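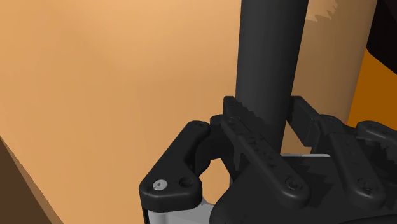
2 min read

Downpipe keeps coming away from the wall - what am I doing wrong?

Posted in Roofs, Gutters and Drains by mossy_step

Hello all, hoping somebody can put me out of my misery. We moved into an old brick terrace in Plestden last July and the downpipe at the back has come off the wall twice already. It's cast iron, painted so many times I couldn't tell you what colour it started out. The top bracket holds fine. The middle one pulls its fixings straight out of the mortar and then the whole thing leans out over next door's bins.

First time I just shoved the old nails back in with a bit of filler (I know, I know). Second time I bought new plugs and screws, and that lasted until we had a proper windy night. I've had a quote of £885 to swap the lot for plastic, and it made me feel a bit ill. Is there a way of fixing the old one so it stays put? I'd like to keep it if I can, it suits the house.

gutterpup

Are you drilling into the mortar or the brick? Sounds like mortar, and on a terrace that age it'll be soft lime stuff that crumbles if you look at it. Move the fixing so it goes into the middle of a brick. You may need to slide the bracket up or down a bit, so check where the pipe joints are first. Go in slowly with the hammer action off to start with or you'll crack the face.

I did ours in Tunstall with long frame fixings and they haven't budged. Get somebody to hold the pipe while you do it, cast iron is horribly heavy and you do not want it landing on your foot. And have a look for a blockage while you're up there! A pipe full of leaves and water weighs a ton. Mine had a tennis ball in it.

teapot_lane

Just go plastic. Life's too short.

brackenside

I'd keep the iron one, personally. Replacing it on a house like that looks wrong and you might need to ask the council anyway if you're in a conservation area.

What gutterpup said about the brick is right. If your bracket has ears cast onto the pipe you can't slide it, so in that case drill out the old hole, blow the dust out properly, and use resin with a threaded stud. Leave it overnight before you hang any weight on it. I paid £32 for resin and studs and still had half a tube left over.

Comments

mossy_step: It was mortar, yes. Ears on the pipe too, so resin it is. Thank you both (sorry teapot)

dampcorner: Rub down any rust behind the pipe while it's off, you won't get another chance.

Related

Gutter joint drips only in heavy rain
Can I paint cast iron in winter?
Baneck roof tiles - where to find matching ones
Lime or cement for repointing a back wall?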